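Lecture notes, unit 11: Action chunking for two-arm manipulation
Course notes prepared by Jovita Xolalpa

11.1 Where we left off

In the last unit we trained a policy that maps one observation to one action. It was trained on recorded demonstrations with a plain regression loss, and on the single-arm reaching task it did well. On two-arm sorting tasks the same policy does badly, and the training loss gives no warning of it. This unit covers the reason and the most common fix.

Recall the source of the trouble. At each step the policy makes a small error. The error moves the arms to a state slightly different from any state in the demonstrations. The next prediction is made from that state, where the policy has seen less data, so its error tends to be larger. Over T steps the total cost can grow with T squared. Two arms make this worse in a plain way: the error of one arm becomes part of the input to the other.

11.2 The task

The running task is cutlery sorting. Utensils start outside a divided tray and must end up inside it, each in a compartment with its own type. Some pieces can be placed by one arm. Others have to be passed between grippers or turned before they fit the compartment, and for those the two grippers must work within a small distance of each other. 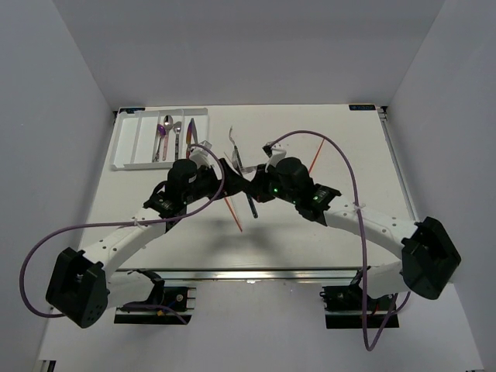 Thin objects are a hard case for position-only control. A fork handle leaves little room for error across its width, and a few millimeters of offset at the wrist changes the grasp from firm to none. Joint position targets also carry the contact force indirectly. If the commanded gripper opening is smaller than the object, the difference between the commanded and measured positions sets how hard the jaws press. For this reason we record the commanded positions as the action label and the measured positions as the observation. Swapping the two is the most frequent mistake in the homework.

11.3 Predicting a chunk

Let o(t) be the observation at step t and a(t) the action. The single-step policy models

p( a(t) | o(t) )

The chunked policy models the next k actions together:

p( a(t), a(t+1), ..., a(t+k-1) | o(t) )

If the whole chunk is run before the next observation is read, the number of decisions in an episode falls from T to T/k, rounded up. Fewer decisions means fewer chances for the error to feed back. Chunking also helps with pauses. A demonstrator often stops before a handoff, and during the stop the observation barely changes. A single-step policy can learn to stay stopped. A chunk that is longer than the pause contains the motion that follows it.

The cost is delay. During a chunk the arms run open loop. If a utensil slips at the second action of a chunk, the policy does not respond until the chunk ends.

11.4 Overlapping chunks

A compromise is to query the policy at every step and average all predictions made for the current step:

a(t) = sum over i of w(i) * a_i(t) / sum over i of w(i)
w(i) = exp( -m * i )

Index i = 0 is the oldest prediction still available. A small m gives new predictions nearly equal weight. A large m favors the old ones and makes the motion slower to react.

Averaging assumes the predictions agree on a plan. When one chunk passes the utensil left to right and the next passes it right to left, the mean of the two is a motion found in neither. Section 11.6 returns to this with a latent variable model.

11.5 Exercises

1. An episode has T = 45 steps and k = 11. How many policy queries are needed without overlap? How many with overlap?

2. For m = 0, show that the weighted mean reduces to the ordinary mean. State what happens as m becomes very large.

3. Train the Kurian baseline on 27 demonstrations with k = 1 and again with k = 11. Report grasp, handoff, and placement success separately.

11.6 Several valid plans

Demonstrators differ in the order in which they sort and in which arm they use. Regression to the mean of such data fails even with long chunks. We add a latent variable z, inferred from the action chunk during training and set to the prior mean at test time. The derivation is in handout 2. Read it before the lab.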